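Crónica de una visita a la feria de tarjetas postales de Kornach

Llegué a Kornach en noviembre con el tren de la mañana, junto con Lærke Mogensen, que colecciona postales de faros y ya conocía el camino. La feria se hace en el antiguo mercado, a siete minutos a pie de la estación. La entrada se paga en efectivo y a cambio te ponen un sello en la mano, que a mí me duró tres días.

Había 49 mesas. Las de la entrada venden lo que todos buscan: balnearios, tranvías, transatlánticos. Yo busco otra cosa, postales de hoteles enviadas por viajantes de comercio, y para eso hay que ir al fondo y tener paciencia con las cajas. Pascal Hervieu las tiene ordenadas por oficio del remitente, cuando se puede saber. Le compré cuatro del hotel Vellard, una de ellas con una queja muy larga sobre la sopa, escrita en letra tan pequeña que el vendedor me prestó su lupa.

A mediodía asistí a la charla de Grímur Juhl sobre los matasellos de los barcos correo. Habló en alemán – lo comprendo bastante bien, pero me perdí una parte sobre las tarifas – y mostró una tarjeta que tardó 48 días en llegar a una ciudad vecina. Después hubo preguntas, casi todas del mismo señor.

Por la tarde vi la colección Lindqvist, que es el motivo por el que muchos vienen. Son más de 112 postales enviadas por dos hermanas que viajaban por separado y se escribían cada domingo. Están puestas en orden de fecha, con el reverso a la vista, y esto me pareció muy correcto, porque el texto es lo que vale. Lamento que las cartelas fueran sólo en un idioma.

Dormimos en la pensión Sundden, detrás de la iglesia. Es limpia y tranquila, el desayuno empieza a las siete y conviene reservar por teléfono, ya que a los correos contestan tarde.

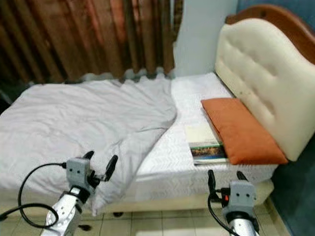 El domingo volví una hora más a la feria, a las mesas de cambio. Cambié dos tarjetas repetidas de balneario por una de un hotel de montaña, sin sello, con el nombre del destinatario casi borrado. Lærke encontró su faro.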